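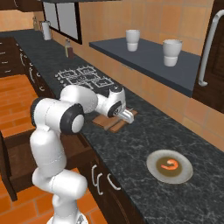
Setting Up Your First Youth Baseball Season in Kakton

Welcome, and thank you for volunteering to keep a league on schedule! This section takes you from a blank season to a published list of games. Set aside an evening for it, and have your team names and field permits beside you before you start.

1. Sign in and choose New Season from the top menu. Give it a name the parents will recognize, such as "Jurgate Fall Ball," and pick September as the opening month if you play in the fall.

2. Add your age divisions. Kakton starts you off with 4, and you can rename or remove any of them until the schedule is published.

3. Enter your teams under each division. Type the names just as you want them printed, capital letters and all — the schedule page copies them straight across.

Note: If you are moving over from Flustex, save your old team list as a spreadsheet first and use Import Teams. Our largest import so far was 1026 players, and it went through in one sitting, so please don't feel you have to break yours into pieces. 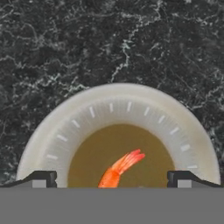
Round bowl on the dark marble counter.

4. Add your fields. Each one needs a name, an address and the hours you are allowed to use it. If two diamonds share an outfield, tick Shared Space so that Kakton won't put games on both at once.

5. Set the game length. We suggest 90 minutes for the older divisions and 60 for the youngest, with a little room in between for one team to clear the dugout while the next one is unpacking its bats.

Caution: Changing the game length after you publish will move every later game that day. Families who have turned on alerts will get a message for each change, and you will hear from them!

6. Press Build Draft and look the schedule over slowly. Ayane Higuchi, who runs the Shezi league and helped us test this part, likes to read hers aloud one team at a time, and she has caught quite a few back-to-back games that way.

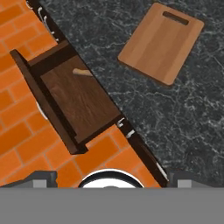
Rainouts are the next thing to plan for, and it's much nicer to do it now than from a wet parking lot. Print the draft and lay it out somewhere you can see all the weeks together. A long stretch of clear countertop will do nicely, like the dark marbled one here, with the cutting board sitting at one end. Circle any open evenings in pencil, then go back to Kakton and mark them as Makeup Dates.

7. When you are happy with everything, press Publish. Coaches can see the schedule right away, and parents can see it as soon as their team's roster is filled in.

Note: To take a published schedule down again, open Season Settings and choose Return to Draft. Scores you have already entered are kept.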